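カゴ搬送作業への双腕ロボット導入と作業者の役割変化
Postis社備品管理室における実習報告書

提出日:2021年4月10日

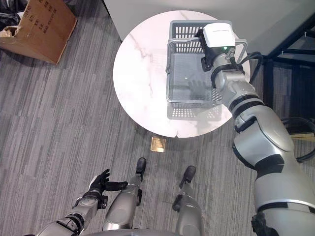
1. 背景と目的

本報告は、Postis社備品管理室で実施した職場実習の結果をまとめたものである。同室は各階の会議室および作業室で使用する文具、検査用小物、返却書類を樹脂製カゴに入れて配布・回収している。この作業は従来、備品管理担当者7名が交代で行っており、担当者の勤務時間のうち移動とカゴの上げ下ろしが占める割合が大きいことが課題とされていた。

同社は配布・回収の一部を人型ロボットに移す試行を開始した。運用設計はCilport社、動作教示の支援はOnishi社が担当している。本実習の目的は、ロボットの性能評価そのものではなく、試行によって担当者の作業内容、判断の範囲、職場内の連絡方法がどのように変わったかを記録することにある。

2. 対象作業

対象は、卓上に置かれたカゴの把持、持ち上げ、指定位置への移動である。右腕先端にはグリッパ、左腕先端には多指ハンドを装着しており、カゴの縁への掛かりはグリッパ側が受け持つ。写真では、右腕のグリッパの挟み部が灰色のカゴの縁に掛かっており、左手は卓から離れた位置にある。

作業手順は次のとおり定められている。
(1) 担当者が管理ソフトItevardに搬送指示を登録する。
(2) ロボットが卓の手前に停止し、カゴの位置と向きを推定する。
(3) グリッパを縁に掛け、保持状態を判定する。
(4) 保持が成立した場合は持ち上げに移る。成立しない場合は腕を退避させ、担当者に通知する。
(5) 担当者は通知内容を確認し、再試行または手作業への切替えを選択する。

手順(5)は試行開始時にはなく、途中で追加された。当初は再試行が自動で繰り返される設定であったが、待ち時間が読めないという意見が出たため、判断を担当者側に戻した経緯がある。

3. 調査方法

調査は作業観察、Itevardの記録の集計、担当者への聞き取りの三つで構成した。観察は午前と午後に分け、合計24時間行った。聞き取りは7名全員を対象とし、一人40分とした。質問項目は、作業負担、通知への対応、習熟に要した手間、今後の不安の四分野である。回答は個人が特定されない形で整理した。

集計対象とした搬送指示は149件である。指示の登録時刻、通知の有無、担当者の選択内容を抽出した。動作ログの詳細な座標データはOnishi社の管理下にあり、本報告では扱っていない。

4. 結果

4.1 作業内容の変化
カゴを持って歩く時間は減少した。一方、卓上の整理、カゴの向きの調整、中身の偏りの確認といった前準備が新たに発生した。これらは手順書に工程として記載されておらず、観察開始時点では各人が独自の方法で行っていた。カゴの長辺をどちらに向けて置くかについても、担当者間で統一されていなかった。

4.2 判断の変化
保持不成立の通知を受けた際、経験の長い担当者は手作業への切替えを早く選ぶ傾向があった。経験の短い担当者は再試行を選ぶことが多く、切替えてよいかどうかを同僚に確認する場面が見られた。切替えの基準は文書化されておらず、責任の所在が曖昧であるとの指摘が複数あった。

4.3 連絡方法の変化
従来は配布先で使用者と直接会話し、不足品や返却遅れを把握していた。搬送の移行後はこの機会が減り、不足の連絡が管理室への内線に集中した。Itevardには備考欄があるが、使用者側には入力権限がなく、情報は担当者が転記している。転記は作業時間として計上されていなかった。

4.4 身体的負担
腰および肩の負担が軽くなったとする回答が得られた。ただし、画面確認の増加による目の疲れを挙げた回答もあった。通知音が小さく、端末から離れにくいという意見も記録した。

5. 考察

搬送動作の自動化は歩行と持ち運びを減らしたが、減少分がそのまま余剰時間になったわけではない。前準備、通知対応、転記の三種類の作業が新たに生じ、このうち前準備と転記は業務として認識されていなかった。作業量の評価を搬送件数だけで行う場合、担当者の負担は過小に見積もられる。

判断に関しては、手順(5)の追加によって担当者が制御に関与できるようになった点を評価できる。しかし、関与の権限だけが与えられ基準が与えられていない状態では、経験の短い者ほど判断が遅れる。再試行の上限回数と、切替えを選んでも評価上不利にならないことを明記する必要がある。

使用者との会話の減少は、当初の導入計画では影響項目に含まれていなかった。不足品の把握は会話に依存していた部分が大きく、移行前に業務として洗い出すべきであったと考える。

6. 改善提案

・カゴの置き方の標準を卓面の表示で示し、前準備を正式な工程として時間計上する。
・保持不成立時の切替え基準を一枚の表にまとめ、端末横に掲示する。
・Itevardの備考欄を使用者側に開放し、転記を廃止する。
・通知に振動端末を併用する。
・週に一度、担当者が配布先を巡回する時間を設ける。

上記のうち、切替え基準の表と卓面の表示については、実習期間中に試作版を管理室へ提出した。備考欄の開放は権限設定の変更を伴うため、Cilport社の確認待ちである。

7. 本調査の限界

対象は一つの管理室に限られ、導入前の作業時間は担当者の記憶に基づく。観察者の存在が担当者の選択に影響した可能性も排除できない。Postis社は7月に対象階を拡大する予定であり、拡大の前後で同じ項目を測定すれば、前準備と通知対応の時間を比較できる。測定用の記録様式は付録に収めた。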